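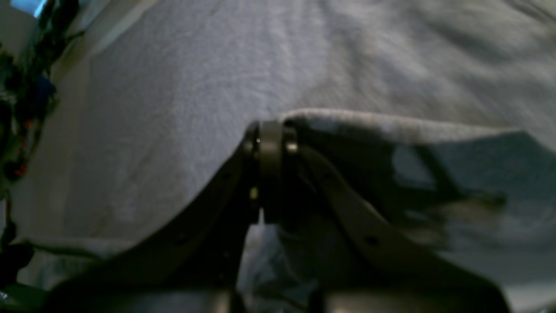
4. Folding and stacking the laundry

This section explains how to fold soft cloth items on the Stoston folding table and how to store them in the Rorkitz shelf box. Please read it completely before the first use. The assembly of the table is in section 2.

4.1 Preparing the surface

1. Place the table on a level floor and lock both leg braces. You will hear a click on each side.

2. Wipe the top with a damp cloth and let it dry. Do not use scouring powder.

3. Take only dry laundry to the table. Cloth that is still damp will keep the crease marks and can smell after some days in the box.

4. Spread the item flat on the top. Pull gently on opposite edges until the large wrinkles are gone. Small ripples may stay, they will not disturb the folding.

Note: Thin and slightly fuzzy fabrics cling to themselves. Lift them and lay them down again, do not rub them flat with the hand.

4.2 Folding into a long strip

The strip fold is suitable for sweatshirts, sweatpants and towels. It gives a narrow piece which you can afterwards shorten to the depth of your shelf.

1. Lay the item with its long side parallel to the front edge of the table.

2. For a sweatshirt, bring the sleeves to the middle, one over the other. For sweatpants, put one leg on the other.

3. Fold the item lengthwise, far edge to near edge. If it is still wider than 18 cm, fold lengthwise one more time.

4. Hold the strip at both ends and pull lightly outward. Stop when you feel resistance – too much pulling will stretch the hem.

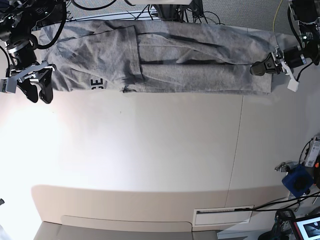
5. Check the middle of the strip with your flat hand. A thick place means that a layer has doubled under the top one. Open the strip at this place only and smooth the layer, then close it again.

6. Fold the strip from one end to the other end, and then once more. You have now a packet of 4 layers of strip.

Caution: Printed letters and graphics can stick together when they are pressed face to face in a warm room. Turn the garment inside out before step 1, or put a sheet of thin paper between.

Caution: Do not pull on loose threads at the hem. Cut them with small scissors.

4.3 Putting the packets in the box

1. Set the packets upright in the box, with the folded edge to the top.

2. Fill the box until the packets stand by themselves. Leave a gap of 2 cm at the side, so that you can take one out without disturbing the others.

3. Close the lid. Both Arruda clips must lie flat.

Note: The table top is made for a load of 200 N, evenly distributed. Do not sit on it, and do not leave filled boxes on it overnight.

If the strip becomes crooked again and again, the table is probably not level. See section 2, "Adjusting the feet". Replacement clips and feet can be ordered from Fetomach with the order card in the back of this manual.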